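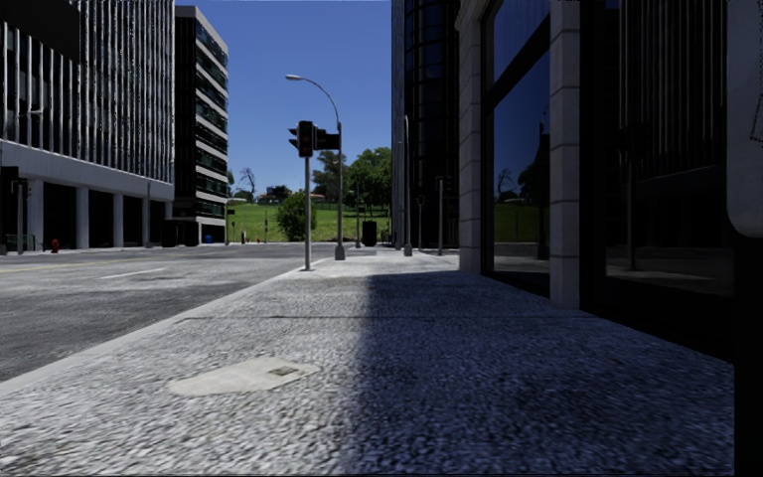
Figure 1. Sidewalk beside a stone-and-glass building, computer rendering.

3.2 How small print shops set their prices

When we sat down with the owners in Skarville, we had expected to hear mostly about paper and ink, and we did hear a good deal about both. What took up most of our afternoons, though, was the matter of proofs. Of the 62 shops that answered our March survey, most gave customers 2 free rounds of changes and then, out of plain kindness, a third one. Duangkaew found the same soft spot among the sign makers of Allari, and we are grateful to her for sharing her notes so freely.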